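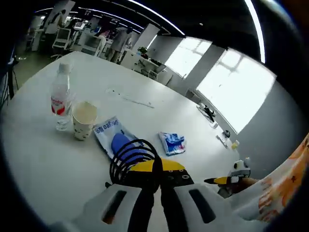 The big white table by the windows, Sunday, August 16, 2020.

Clearing the shared table at Prerton today. It takes drinks, wrappers, cables and anything else people put down on their way past.

Drinks go first. I knocked a full cup over in February and we lost 50 printed forms. They're kept in the cupboard now.

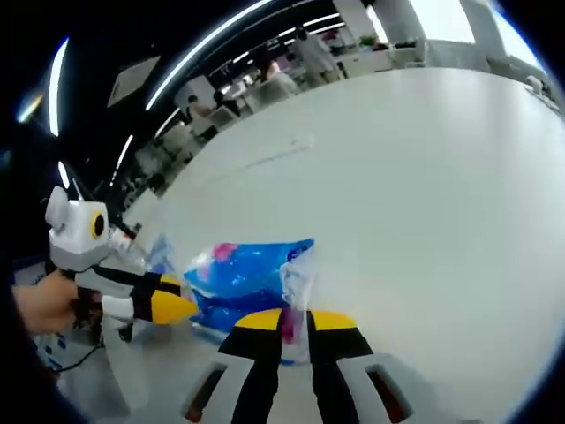
Next, packets. Whatever is still sealed goes back in the drawer and torn bits of plastic go in the bin. I do the small crinkly pieces by hand as they stick to the cloth.

We buy tissues from Catis, 100 packs a go. That used to last us until spring. This year it hasn't.

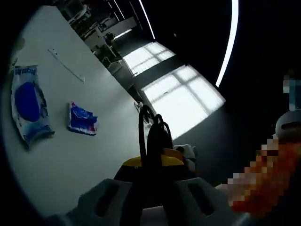 Big white pack and a small blue one, both flat on the table.

I'm keeping the two sizes apart this time. Large ones lie flat at the bottom of the drawer, small ones on top.

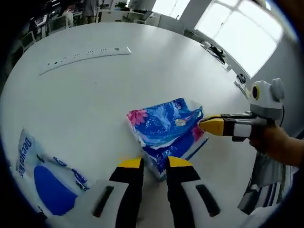 The blue flowery packs are the ones people take home. Fine by me, but please take one and leave the rest.

Last job is wiping down. Warm water, a drop of washing-up liquid, dry cloth after. Spray leaves streaks on a white top.

Drawer labels tomorrow if the Dudás order turns up.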